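Notas para a fala: manutenção da célula Skilta, linha da Pacheco
8 de dezembro 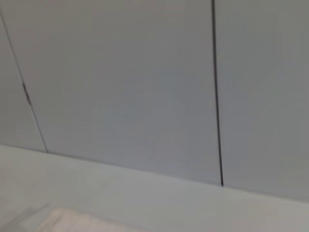 Painéis cinzentos vistos pela câmara do punho, com arrastamento.

Abrir já com a câmara. Não começar pela história da empresa, já a ouviram.

Painéis lisos, sem etiqueta, sem puxador. Para o localizador só servem as juntas escuras. A da direita é nítida, a da esquerda mais fina, com a pecinha metálica a meio. Perguntar à sala qual escolhiam como referência. Esperar. (nós: a da direita)

Arrastamento = exposição longa demais para braço em movimento. Mostrar os valores:
- ganho estava em 255, no máximo, ninguem mexia desde a instalação
- exposição 2000 µs, baixámos para 1231
- luz difusa mantém-se, não pôr foco direto, o cinzento mate perde a junta

Rotina que ficou, de manhã antes do arranque:
lente com pano seco, nada de alcool
conferir os quatro parafusos do suporte da câmara, marca de tinta alinhada
cabo do punho, ver a curva junto ao eixo 6
mover para a pose de referência, parar, só depois captar

Dizer devagar: PARAR antes de captar. Metade dos alarmes de outubro vinha daqui.

Avaria do cabo, contar rápido. Falhas só com o punho rodado, parecia software. Trocámos o conector, nada. Era a braçadeira apertada demais. A Nustetmont mandou cabo novo, agora fica com folga e braçadeira larga.

Superfície clara em baixo: se tiver peças soltas, tirar antes de calibrar. Beges ou transparentes são os piores, confundem o contorno.

Se houver tempo, comparar com a célula de Grullstead (suporte fixo, outra conversa). Se não, saltar para perguntas.

Levar o suporte velho para pasar pela sala. Pedir de volta no fim.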